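Project report – Shared Hall Layout and Walkways
Module: Workspace Planning, second year
Group 14

1. What we were asked to do

Pick a room on campus that a lot of people use and that doesn't work very well. Find out why. Suggest changes that cost under 200 dollars. We picked the big hall behind the Bühler building, mostly because two of us already work in there and trip over things.

The hall is 647 square meters on the facilities plan. Sounds like plenty. It isn't when everybody sets up in the same third of it.

2. How we did it

Visits in January, mornings and late afternoons. Sketched the floor by hand first, then redrew it in Flonel, the free layout program the department has on the lab computers. Flonel crashed twice and we lost the first version of the mezzanine, so the stairs in drawing B are redrawn from memory and a bit too wide. Sorry about that.

We also did short talks with people using the hall. 10 in all. Same four questions each time:
Where do you put your bag?
Where do you plug in?
Which way do you walk to get out?
What annoys you most?

Didn't record them, only notes. Next time we would record. Handwriting is a problem.

3. What the hall is like

One tall main space with a lower ceiling on the window side, under which people tend to put desks. Mezzanine above. Doors at both ends, but the one at the far end is kept locked after 6 pm so in the evening all traffic goes one way. Floor was redone with a smooth coating by a contractor, Zatarby, and is easy to sweep. It also shows every scuff. Tape doesn't stick to it for long, we tried three kinds.
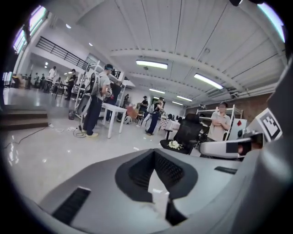 Floor clutter was the main finding and takes up most of this report. Power is the reason for nearly all of it. Sockets are on the walls and people work in the middle, so the cables have to cross open floor. The worst spot on our plan is by the short flight of steps, where loose black cables run out over the floor toward the middle, with plugs and small white bits lying next to them. The treads are dark and so are the cables, and anybody coming down with something in their arms is not looking at their feet. Bags are the second thing. A dark bag gets put down right by where its owner is standing – fine for the owner, less fine for the next person. We marked bag spots on drawing C with a cross.

Light was better than we expected. Strip fixtures on the main ceiling, small round ones under the low part, daylight from the windows over the railing on top of that. No one we talked to complained about it being dark. Two said glare off the floor. We left lighting out of the proposals.

4. Proposals

a) Cable covers at the steps. Low rubber ones, the kind you can walk over. We priced Fumamel covers in the one meter length and four of them fit the budget, with a little left. Bright edge if possible so that they show up against the floor.

b) One agreed crossing. All cables going to the middle use the same line across the floor. Costs nothing. Needs a sign and needs people to read the sign, so we are not too sure about this one.

c) Bag shelf by the near door. There is an old shelf unit in the storage corridor that is free to use, we asked. Needs a wipe down and one new foot. Several people said they would not leave a laptop there, which is fair – so coats and gym bags mainly.

d) Big wheeled equipment gets parked along the wall when its not in use. Parking strip drawn on plan D. We drew it 14 feet long and it is probly too short.

5. What we tried

Only (b), for one afternoon, with masking tape and a paper sign. Some people moved their cables over to the line without being asked. One group ran theirs straight across the tape. By evening the tape was lifting at both ends. Not a real test, too short, and we were standing there the whole time so people were being polite.

6. Problems

Started late. Budget sheet had the wrong tax on it until the day before hand-in, now fixed. Drawing A and drawing C use different scales, please read the label in the corner before comparing. We never got to see the hall during an open day, when it is supposed to be fullest, so the plans are for normal use only.

7. If we kept going

Ask about floor sockets. Way over budget, but two people brought it up and it would get rid of most of section 3. Try the covers for a full week and then do the same four questions again. Measure the stairs properly this time.

Attached: drawings A to D, budget sheet, interview notes (typed up, mostly).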